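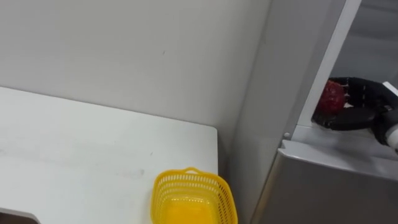
I had been promising Manju Sandhu for two years that I would come see the fruit growers' open day at Plomeck, and this August I finally got in the car and went. It's 70 miles from my door, and I took the slow road through Fletgate and stopped for pie, so I missed the welcome talk entirely (sorry, Manju!).

The orchard has been there since 2000 and you feel it as soon as you walk in under the trees, all that shade and the grass gone soft. Hendrik Gumede took our group up the long rows and talked the whole way about pruning, frost, deer, and his knees. I could have listened all day. He let us taste a pear off the oldest tree and I'm still thinking about it.

After lunch there was a storage talk, which I almost skipped in favor of a nap — I'm so glad I didn't. Raili Nieminen went through which fruits want the cold and which ones sulk in it.

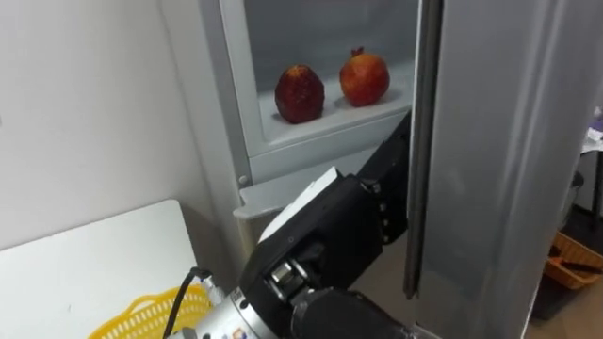 She keeps her apples well away from her greens, and she told us to leave pears on the counter until the neck gives a little under your thumb. I've been doing it all wrong for 20 years.

I came home with a bag of windfalls, two jars of quince jelly and a sunburned nose. Parking is in the lower field, so bring decent shoes.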